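Kereck 写字桌 使用说明

第四节 桌面的安放与日常清洁

本节适用于已按第三节装好桌腿的桌子。搬动和翻转桌面时须由两人操作。

4.1 安放

1. 将桌子抬到选定的位置，不要在地面上拖拉。
2. 桌子靠墙时，后沿与墙面之间留出 8 毫米。放在墙角时，侧边也留同样的距离。
3. 把水平仪先后放在桌面的中间和四角，逐个旋转桌脚下的调节脚。调节脚最多可旋出 14 毫米。
4. 调平后，用随附的扳手锁紧调节脚上的螺母。
5. 双手按住前沿，前后轻推。如有晃动，重复第 3 步。

注意：桌面两端不得坐人或站人。均匀摆放时，桌面承重上限为 100 公斤。

4.2 首次使用前

1. 撕去桌面保护膜。从一个角开始，沿对角线方向慢慢揭起，不要用刀片挑。
2. 残留的胶印用软布蘸温水擦拭，再用干布擦一遍。
3. 检查封边是否平整。如有翘起，请先不要使用，并联系 Tavares 售后服务部，报出桌底标签上的批次号。

4.3 日常清洁

1. 取下桌面上的全部物品。
2. 用拧干的软布顺着长边擦拭，从后沿擦到前沿。
3. 后沿和侧边容易积灰，用小毛刷清扫后再擦。
4. 墨水、咖啡和茶渍应尽快擦去。已经干透的污渍，可用中性清洁剂敷两分钟后擦净。
5. 最后用干布收干，封边处不要留水。

小心：不得使用钢丝球、去污粉、丙酮或含氯漂白剂。哑光表面磨亮后无法修复。

4.4 灯光与摆放

白色桌面在强光直射下会刺眼。台灯宜放在惯用手的另一侧，灯头朝下。热锅、电熨斗等物品下面必须加隔热垫。深色橡胶脚垫长期压在同一处可能留下印迹，建议垫一层毛毡，每月挪动一次。

桌面大部分空着的样子：

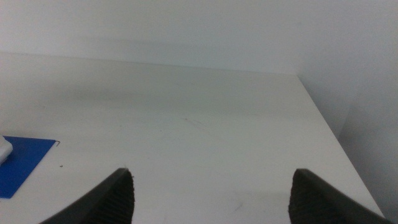
Drita Babić：胶印那一步我用温水擦了三遍还是有一点发黏，后来换成中性清洁剂敷两分钟才擦掉，建议把这个办法也写进 4.2。另外想问一下，毛毡垫是随桌子附送的，还是要单独买？我的配件袋里只有扳手和螺丝。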